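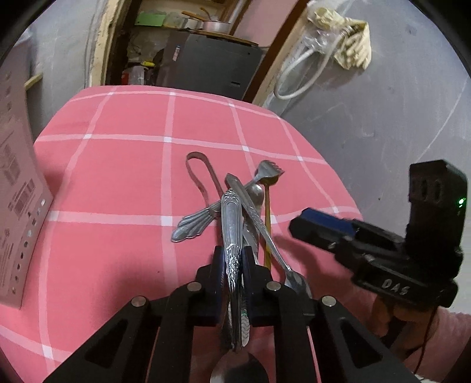 哈利娜·赫拉敦（Halyna Hladun）请人到家里吃饭，有一条规矩：先坐下，别碰抽屉。她租的老房子在德鲁夫索普（Druvthorpe）坡上，厨房窄得两个人错身要先商量。抽屉里装的是她二十年来从旧货摊、搬家甩卖和别人的遗物里捡来的餐具，按她自己的说法，“没有一套是齐的，齐的我也买不起”。

我去的那天，她正打算给这些东西重新分家。桌上铺着粉色底、白线大方格的桌布，银色的家什堆成一团，谁压着谁也分不太清。我问她从哪儿开始。

“从吵架开始。”她说，“每次都是跟自己吵。这把刀，你说它是干活的还是摆着看的？”

她说的那把餐刀，柄上满是凸起的卷草和叶子，花纹热闹得像婚礼蛋糕。她承认切肉不怎么灵。“可是你拿它抹黄油，黄油会觉得自己很体面。”

刀是在费多鲁克（Fedoruk）那家旧货行买的，两块钱，老板当时正忙着跟人争一只座钟。哈利娜认为自己占了便宜，她的邻居塔拉斯·亚岑科认为正好相反。塔拉斯退休前修了大半辈子水管，对一切不能拆开的东西都抱有戒心。他端着杯子坐在门边，隔一会儿发表一次意见。

“她有二十二把勺子。”他说，“她一个人住。”

“勺子是会丢的。”哈利娜头也不抬。

“丢过几把？”

“还没丢。”

她最看重的是一把细柄的银色勺子，柄上有刻花。我问是不是一整套里的，她说卖家倒是这么讲，还讲了一个关于某位姨妈的长故事。“我不信姨妈，但是我喜欢柄。”她平时用它吃溏心蛋，吃完马上洗，鸡蛋会让银器发黑，这是她吃过亏才学会的。至于发黑之后怎么办，她的办法很老派：铝箔垫盆底，撒小苏打，倒热水，泡一会儿再用软布擦。有花纹的地方她擦得轻，凹处那点暗色她愿意留着。“全擦亮了，花就看不见了，跟新假牙一样。”

糖夹子又是另一回事。那是一条弯过来的长片，末端展成扇形，带一道道棱。哈利娜家里没有方糖，也没有人要方糖。她拿它夹腌黄瓜。

“很好用，”她说，“黄瓜不会跑。”

“叉子也行。”塔拉斯说。

“叉子会扎出洞。”

这个话题他们显然谈过不止一回，双方都没有让步的意思。

我终于问起那把痒痒挠。它混在餐具里，一根金黄色的细杆，头上是小小的金属耙子，五根弯齿，神态自若。哈利娜想了想，像是在决定要不要把家丑外扬。

“装错了抽屉，装错很多年。”她说。最早是她的朋友莱霞·科瓦利丘克送的，莱霞以为那是捞面条用的，包装上又没写。莱霞来吃饭那阵子，哈利娜真的用它捞过两次面，怕伤了朋友的心。“捞是捞得起来的，一次三根。”后来莱霞在别人家看见了同样的东西，看见别人把它伸进后领口，当晚就打了电话来。

那它为什么还在餐具堆里？

“它跟它们熟了。”她说。塔拉斯在门边叹了一口气。

所谓分家，进行到下午也没分出多少。她原计划分成“天天用”“来客用”和“送人”，结果“送人”那一格放进去一样，又拿出来一样。我建议痒痒挠搬去卧室，她答应考虑。我又建议糖夹子改放咸菜坛子旁边，这条她当场采纳了，还夸我有眼光，大概是我整个下午唯一的贡献。

吃饭的时候，我分到了那把雕花餐刀。肉是炖的，本来就不用切。哈利娜问我感觉怎么样，我说很体面。塔拉斯用的是他自己从家里带来的叉子，不锈钢，一点花纹也没有，吃完在水龙头下冲了冲，揣回了口袋。

到八月，她打算再去一趟费多鲁克。听说那边新收了一箱鱼刀。她不怎么吃鱼。

采写：因娜·普罗科彭科

最后更新：6月10日

本网站使用Cookie以改善浏览体验。继续浏览即表示您同意我们的Cookie政策。

联系我们 | 版权所有，未经许可请勿转载 | 返回顶部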